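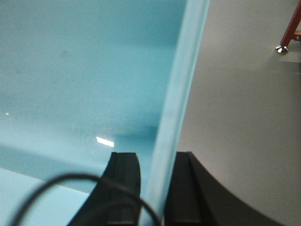

Light blue bin, rim and inside wall.

SECTION 4. LOADING BINS ON THE SKAVACH PICK RACK

Do Section 3 first. Rack level, feet locked. If not, stop and go back.

1. Wipe each bin, inside and out. Dry cloth. Check under the rim too, grit sits there.
2. Run a thumb along the rim. Small scratches OK. Splits are not, pull the bin and tag it.
3. Light bins go on the upper level, dark blue ones either side. Set the back edge down first, then lower the front behind the steel rail.
4. Push back till it stops. Dont force it.

CAUTION: Max load 18 lb per bin on the upper level. Keep fingers off the rail lip when lowering. The folded edge can pinch.

NOTE: Older Droltmont bins are a hair taller. They fit, but only on the lower level.

5. Slide each bin forward and back 9 times. Should run smooth. Any catch, lift out and check for tape or label scraps underneath.

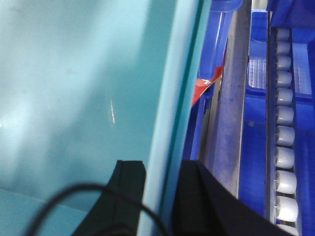
Can I mix bin colors on one level?
Color makes no difference to the fit. Go by the size stamped on the base, and keep one product per bin so the pick list stays right.

6. Fill the lower bins. Heavy items flat on the bottom, bags and snack packs on top. Long packages can go in diagonal if they won't lie straight, but tuck the ends in before you restock the level above.
7. Check that nothing touches the underside of the rail. Leave a hand's width.
8. Look at the bolts on the rail. Loose ones get a quarter turn with the 14 mm wrench, no more. Overtightening bends teh lip.

CAUTION: Never pull a package out by one end if its caught. Lift the bin out first.
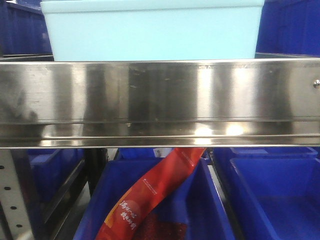 Steel rail between levels, red snack package in the lower bin.

9. Fill in the load card: bin size, product, initials. Clip it to the left post.

Cleaning: damp cloth, mild soap. No scouring pads on the steel. Re-check bolts every 1,000 picks, or in March with the yearly service, whichever is first.

Replacement bins and rail bolts: Oksana Zhuravel, parts desk, Didenko.

Rev. Jan 14, 2024, R. Zakharchenko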